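When I moved here for work I believed that my English was good. I had passed the exams, I could write a report, I could read a contract. Then in the first week a woman at the bakery asked me "You all set?" and I stood with my bread and didn't know what I should be set for.

I want to write about small talk, because it took me much longer than grammar. In my language we don't ask a stranger how she is doing. If you ask, you should be ready to hear about the knee and the divorce. So for the first months, when the cashier said "How are you today?", I gave her a true report. I had a cold, I told her about the cold. She was very kind, but there were people behind me.

My friend Kinga Hajdu, who came two years before me, gave me a rule. You answer "Good, you?" and you don't stop walking. I practiced it at home. It felt like lying, then it felt like nothing, and one day in August I noticed I had said it to my mother on the phone. She asked if I was angry with her.

The elevator was the hardest. I work on floor 24 and the ride with stops can be 90 seconds, and this is a very long time if you have only one sentence about the weather. I started to prepare a second sentence in the morning, with my coffee. "They say it will clear up by noon." Who are they? I still don't know, but everyone accepts them.

Another thing is the invitation that isn't an invitation. "We should get lunch sometime" is a friendly sound, similar to a handshake. I took out my calendar. Anjani Rahman from my office, to whom I did this, was so surprised that she really came to lunch with me, and now we eat together most weeks. She says I am the only person who ever asked her "which day?". So maybe the mistake was useful - I would not have had the courage to make it on purpose.

I keep a notebook of phrases. It has 46 pages filled now, with the phrase on the left side and on the right what I think it means. Some I had to correct more than once. "Interesting" has three lines crossed out. "I'll let you go" I understood for a long time as politeness to me, that the other person sees I am busy. Anjani read this page and laughed until she had to put down her fork.

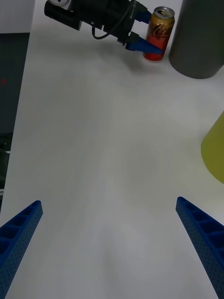
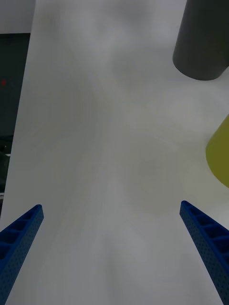
*The same white tabletop and blue fingers in both.*

What I didn't expect is that I would begin to like it. Last winter I went home for a visit and I stood in line at the post office, and it was completely silent, and I wanted to say something about the snow to the man in front of me. I did say it. He looked at me as if I had asked for money.

Kinga says this is how you know you have been away too long. I am not so sure. My mother has started to answer "Good, you?" when I call, with a terrible accent, and then she tells me about the knee anyway. I think I will leave the left side of the page for her and let her write what she wants on the right.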